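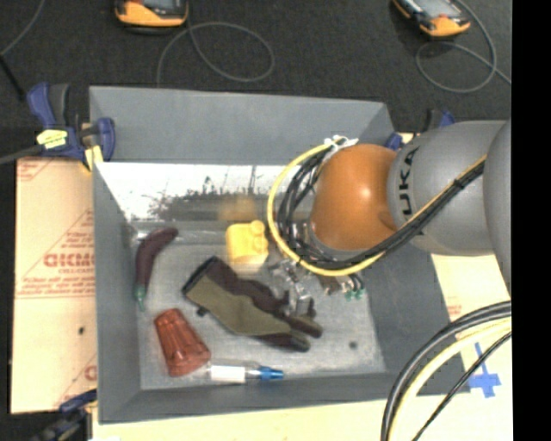 How many demonstrations does the operator have to give before a new object can be added to the set?

The minimum is 200 per object, recorded by teleoperation over at least 4 sessions, with the bin contents reshuffled between episodes. Objects with fewer are kept in the raw archive and left out of the release splits.

Stirance bin-picking demonstrations

Data card, last revised 2020-11-07
Maintainer: Ingeborg Albers, Dreßler, Inton site

Summary

Stirance holds 4000 teleoperated episodes of a single arm grasping and moving mixed objects in a grey open-topped bin. The objects include toy food, a work glove, a translucent cup and small containers. All episodes were recorded at two sites, Inton and Drasusthorpe. The task is the same at both: grasp the named object, lift it clear of the floor of the bin, and put it down in a different part of the bin.

Collection

The operator steers the gripper with a handheld controller. Motion is relative: the arm follows the hand only while the enable button is held, so the operator can let go, reposition and carry on. These pauses are left in the raw logs and trimmed from the release version. The untrimmed logs are available on request.

There were 8 operators. Each completed a practice block before recording, and practice episodes are not included. Operators were told to approach from whichever side they liked, and the spread of approach angles is wide as a result. Operator 3 is left-handed — see the column op_hand if this matters to your split.

Episode contents

- RGB from one fixed camera
- joint positions and velocities
- commanded and measured gripper opening
- enable button state
- object name, as text
- outcome flag, set by the operator at the end of the episode

Camera and arm streams have separate clocks. Align them on the field t_sync and ignore t_local, which drifts.

Failed episodes

Failures are kept and flagged with outcome = 0. Most are slips on smooth or faceted surfaces, or a soft object folding away from the fingers. An episode in which the operator dropped the object and picked it up again counts as a success, with regrasp = 1. Filter on both fields if you want clean single-attempt demonstrations.

Known problems

Reflections from the bin lining vary with the room lighting and can upset colour-based segmentation. Cables on the arm hide part of the bin in many poses. The Drasusthorpe episodes use an older gripper calibration, so measured opening reads slightly low at the closed end. A correction table is in calib/ but has not been applied.

Splits

Train and test are divided by session. Do not reshuffle by episode — neighbouring episodes in a session share much of their layout, and test scores will come out too high.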